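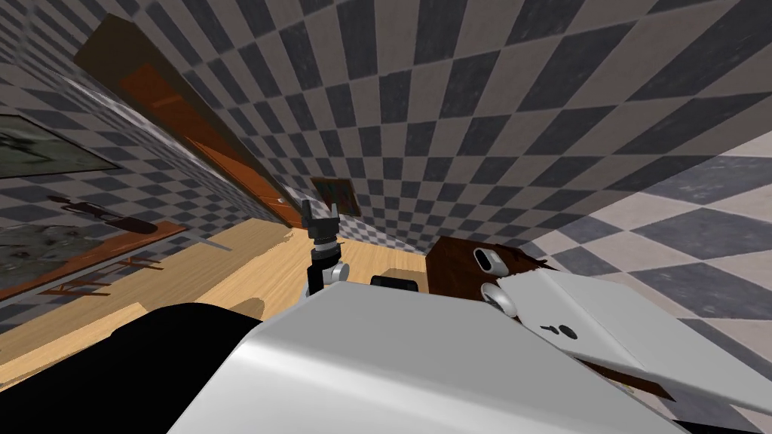 Home | Projects | Reports | Archive | Contact

What Fighters Write About When They Write About Training

Aug 10, 2020
By Wagner Dantas

Print this page | E-mail this page

This report was written for the second-year course in sports writing. The assignment was to pick one kind of sports book and look at how it is put together. I chose memoirs by combat sports athletes, and I looked only at the training chapters. I wanted to know how much space the authors give to ordinary gym work compared with fights, injuries and money.

I read eight books. Three were by boxers, three by mixed martial arts fighters, one by a judo player and one by a kickboxer. All were in English or translated into English. I left out books about a fighter written by someone else, but I kept books that had a co-writer, as most of them do. If I had dropped those there would have been almost nothing left to read.

Method

For each book I marked every passage that described training and gave it one of four labels: drills, sparring, conditioning or weight cutting. A passage had to be at least one full paragraph. In total I marked 3952 lines. I typed the labels into a spreadsheet and added a short note to each one about who else was in the passage, such as a coach, a training partner or a family member.

My project partner, Calado, labeled one of the books again without seeing my sheet. We agreed on most passages. The ones we disagreed on were nearly all sparring passages that turned into stories about a rivalry. We decided to count these as sparring if any actual exchange of punches or holds was described. Calado wanted a fifth label for them, and looking back I think that would have been cleaner, but by then I had finished five books and did not want to start over.

Results

Sparring took up the most space in six of the books. Drills took up the least in seven. The judo book was the exception. It has a long chapter on grip practice that runs to 28 pages, and the author goes through the same throw several times, changing one detail each time. I found this chapter slow at first and then read it twice.

Weight cutting was short in the boxing books and much longer in the mixed martial arts books. In one of them the last day before the weigh-in gets more pages than the fight. Conditioning was mostly lists: hills, ropes, tires, swimming. The authors seem to like round numbers. Four of them mention doing 100 of something every morning, usually push-ups or sit-ups.

Coaches appear in nearly every passage, but they do not say much. They mostly give orders of two or three words. Training partners are often named once and then dropped. The kickboxer is different here and gives a full page to each person in her gym – including one who only came for a winter.

Early training, meaning the years before the first paid fight, makes up roughly a third of the labeled lines. Most of it comes in the second or third chapter. After that the gym tends to show up only as a camp before a particular opponent.

Problems

Eight books is a small number. I also picked them by what the library had, so recent titles are missing – two I had asked for in January did not arrive. Line counts are not fair across different page sizes. I tried to correct for this by counting words on a sample page from each book, but the correction is rough.

I did not compare any book with fight records or interviews, so I can't say how accurate the training stories are.

The spreadsheet and the list of page numbers are in the course folder. Calado's second set of labels is on a separate tab.

Print this page | E-mail this page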